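Club de robotique Trullthorpe
Compte rendu de la réunion du 2021-09-12

Objet : projet Trutlow, épreuve « chambre d'hôtel » du concours Tautahi

La séance est ouverte avec 13 membres. Le compte rendu de la réunion précédente est adopté sans modification.

1. Avancement du bras

Le groupe manipulation présente le travail mené autour de la table de chevet. Le règlement prévoit trois tâches : ramasser un petit objet souple, ouvrir et fermer le tiroir, dégager les abords du lit. Le groupe demande que l'on fixe mieux le câble du segment supérieur — un seul collier, c'est peu. Accord de la réunion.

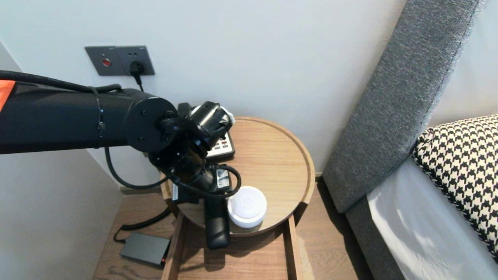 Le bras au-dessus de la table de chevet, tiroir entrouvert.

Le programme du tiroir sera repris par le groupe logiciel. Budget accordé pour la visserie et les gaines : 76 euros.

2. Caméra de poignet

Les prises de vue au ras du sol posent une question de méthode. Les câbles fins se confondent avec les ombres et l'annotation prend du temps. Le jeu compte 491 images, dont 27 sont à refaire. Il est décidé d'annoter les cordons dans une classe à part, sans distinguer les câbles droits des câbles spiralés.

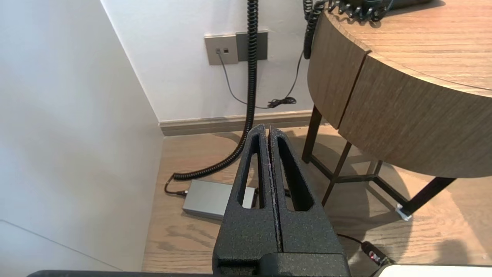 Vue de la pince, au pied de la table.

Une membre propose de ranger tous les fils avant les essais. Proposition rejetée : le règlement Tautahi interdit de modifier la chambre.

3. Tâche facultative 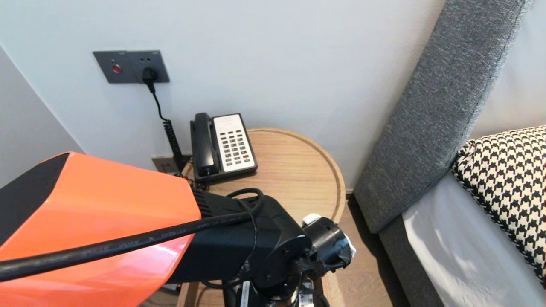

La tâche facultative du concours rapporte des points supplémentaires et peut être tentée une seule fois. Le groupe hésitait entre la lampe et le téléphone. Ce dernier est retenu : le combiné est couché en long sur la gauche de l'appareil, côté mur gris, et l'approche devra donc se faire sans heurter l'angle. La touche rouge du clavier servira de repère pour le calage de la caméra. Vote : 11 pour, 2 abstentions.

4. Divers

L'atelier de Trurton reste accessible jusqu'en février. Les clés sont à rendre après chaque séance. Le transport du matériel n'est pas réglé — point reporté.

La séance est levée.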